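Danau Trail Books — Production Help Desk
Ticket: Map pages print with wrong trail color, "Walking the Inddale Valley," second edition
Opened by: Hala El Khatib (editorial)
Assigned to: Costel Căpraru (production)
Copied: Iman Younis, Magdy Radwan
Priority: High
Status: Resolved

Problem as reported

The printer's proof came back this morning. On the full-page maps the walking route shows as brown, the same brown as the contour lines. It should be red. On the Dukik Ridge map you can't tell the trail from the hillside. The small locator maps at the start of each chapter look fine, and so do the photos.

The PDF I approved had red trails on my screen. I checked it again just now and they are still red. The print run is 3,000 copies and the printer is holding our slot until the end of the week. — Hala

Costel, 9:40 a.m.
Please send me the page numbers that are wrong and the exact file name you approved. Don't export anything new yet.

Hala, 10:05 a.m.
Every full-page map from page 30 on. The two before that are correct. File name is inddale_2e_interior_final_b.

Costel, 10:50 a.m.
Opened final_b in the print preview with separations turned on. From page 30 the trail line is a spot color called "Trail Red." Before that it is a normal four-color mix. The printer is running the interior in four colors with no spot ink, so their system has to convert Trail Red to something. On screen it looks red either way.
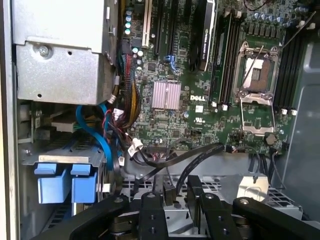
What was tried

1. Converted the spot color to process in the PDF at export. Trail line changed to brown in preview as well, so this matches the proof. Not a fix, but it tells us the color definition itself is bad.

2. Opened the Dukik Ridge map in the drawing program. The Trail Red swatch has a black value of 70 in it. Whoever made the swatch gave it a red screen preview and a brown ink mix.

3. Replaced the swatch in that one map and updated the link in the layout. Red in preview, with and without separations. Contours unchanged.

4. Asked Brahim Fahmy, who drew the maps, where the swatch came from. His answer is below.

Brahim, 1:15 p.m.
That's from the first edition. The old book had one extra ink and the swatch was set up to overprint on the contours. I started the new maps from a clean file and then switched to the old template when we added the north side of the valley. I forgot the swatch came along with it. The clean file has the right red. I can send it over.

Costel, 1:30 p.m.
Yes, please send it. I'll swap it in across all the maps so you don't have to open each one.

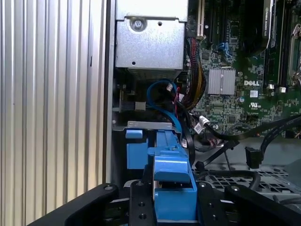

Blue drive carrier in a Dell workstation tower.

Costel, 3:20 p.m.
Brahim's red is in every linked map now. Two had the trail drawn as separate pieces and only the longer piece picked up the change, so I fixed those by hand. The legend on the inside front cover also used the old swatch. Exported as inddale_2e_interior_final_c with no spot colors in the file. Hala, please check on paper this time, not just on screen. The color laser in the hall is close enough to tell red from brown.

Hala, 4:10 p.m.
Printed the maps and the legend. Trails are red on all of them. One question — the dashed line for the seasonal river path is still brown. Is that the same problem?

Costel, 4:15 p.m.
Different layer. Brahim, is the river path meant to be brown?

Brahim, 4:35 p.m.
It should be dashed red. It was on the tracks layer by mistake. Corrected file uploaded.

Costel, 4:55 p.m.
Updated and exported as final_d. Use final_d only. Final_b and final_c are in the archive folder.

Magdy, 5:05 p.m.
Sent final_d to the printer and asked for new proofs of the map pages only. They charge for a second round, and I've put it on the book's budget. They expect the proofs to take 15 hours.

Resolution

Cause: old spot color swatch carried over from the first edition map template.
Fix: swatch replaced in all maps and in the legend; river path moved to the correct layer; interior exported again without spot colors.

Follow-up

Brahim will delete Trail Red from the old template.
Iman will add a separations check to the prepress sheet, above the font check.
Hala will look at the Dukik day-walks booklet, which used the same template and goes to print in October. Open a new ticket if it has the same swatch.

Ticket closed by Costel after new proofs were signed off.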